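4.2 Paid membership and the move away from social platforms

The second group of cases concerns voice performers who set up a site of their own after several years of posting mainly on social platforms. We followed two of these sites, Hudero and Brastero, from their opening until the end of the study period. Both combine a free front page with a members' area, and both are run by a small office that also handles bookings. The performers approve the contents themselves, but they do not answer messages or manage payments.

Hudero opened in March with a monthly fee and three kinds of posts: short written pieces, audio recordings and notices about stage events. Members told us that they joined mostly for the audio. In the interviews carried out by Perihan Tuncer, the written pieces came up less often, although the site's own logs show that they were opened by more members in the first week after posting. We take this as a difference between what members remember and what they use, and we return to it in Section 5.

Brastero took a different path. It had already existed as a mailing list with 3000 subscribers, and the office moved these readers to the new site over one season. Only 700 of them chose the paid tier. The office considered this a good result, as the list had been free and many addresses on it were no longer in use. Older subscribers complained about the change in the comment pages, mainly about having to create a password and about the loss of the plain text letter they had been used to.
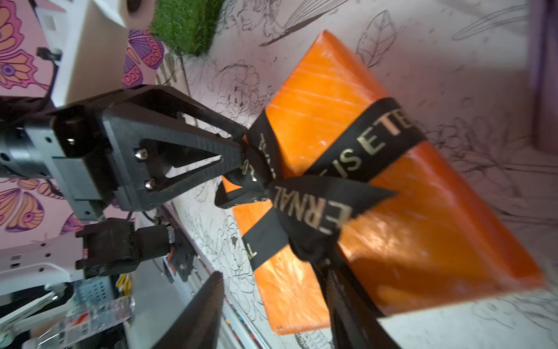

Figure 3. Orange box tied with a black ribbon bow.

The complaints faded once the office brought back a short letter by email, sent to paying and free readers alike. It contained a greeting, a list of new posts and a link. Several people we interviewed said that the letter was the reason they kept visiting the site at all. Members of Hudero, which never had such a letter, were more likely to say that they forgot to check for new posts and then read several at once.

Timing also mattered. On both sites, recordings that were posted late in the evening received more comments than those posted during working hours, even when the topic was the same. Comments on the written pieces did not follow this pattern. They came in slowly and often responded to an earlier comment instead of the piece itself. Uçar found a similar split between audio and text in a study of theater fan clubs, and Parnley's work on radio drama listeners points in the same direction, though it covers an older audience.

There are limits to what these two cases can show. Both performers were well known from animated series before their sites opened, and neither site had to find an audience from nothing. Members who left were hard to reach. Ilgın Coşkun contacted former Hudero members through a public notice, but the replies came mainly from people who had left for reasons of cost, and those who simply lost interest are probably missing from our material.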